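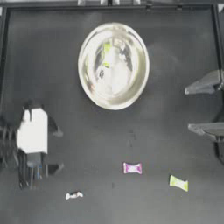
Page last changed: November, 4.52 pm

Lundlow Photographers' Noticeboard > Weddings and Portraits > Styled shoots, who pays?

fernhill_frames
Been asked to do a styled shoot at the old woolshed out at Fernness. Florist, cake, celebrant, two models, a hire firm called Drallier bringing the chairs. All "collaborative", meaning I supply a full day plus editing and get paid in exposure and leftover cake. The organiser would like 400 edited images. Is this normal now?

tripod_tess
400! I don't deliver that for an actual wedding with actual drunk uncles. Offer 20 and see who blinks.

Niloufar Golestani
I've done four of these and two brought in real bookings, so I'm not as sour as Tess. Get it in writing first. Who may post, who gets tagged, whether the venue can put your photos in a brochure. Mine at Bakhtiari ended up on the side of a van. Nice van, mind you. No credit.

fernhill_frames
Did you send them an invoice?

Niloufar Golestani
I sent $800. They sent back a voucher for high tea.

gaffertape
Unpopular opinion, but if you want to build a portfolio, pay for it yourself. Hire one model, pick your own colours, ring a florist and buy the flowers. Then you aren't waiting on the cake lady's approval before you can post your own work.

tripod_tess
With what money, gaffer? Last time I added up a "simple" self-funded shoot it came to $1,428, and that was with my sister modelling in her own frock.

gaffertape
Then do a smaller one. Half of these shoots are six businesses photographing the same pampas grass for one another anyway. I've never met a bride who came through one.

Benjamín Yáñez
I have, she married my cousin. I'm with Niloufar on this. The shoot is fine, the terms are rubbish. Tell the organiser what you'd charge for the day, write it on the agreement, and strike it out as your contribution. Then ask the others to do likewise. It gets very quiet in the group chat, but they do stop asking for extras.

fernhill_frames
Tried Benjamín's trick this arvo. We're down to 20 images, credit on everything, and Drallier are covering my fuel. The celebrant has pulled out over "the vibe".

gaffertape
Still reckon you should be paid.

tripod_tess
First time I've agreed with gaffer all year. Save me some cake.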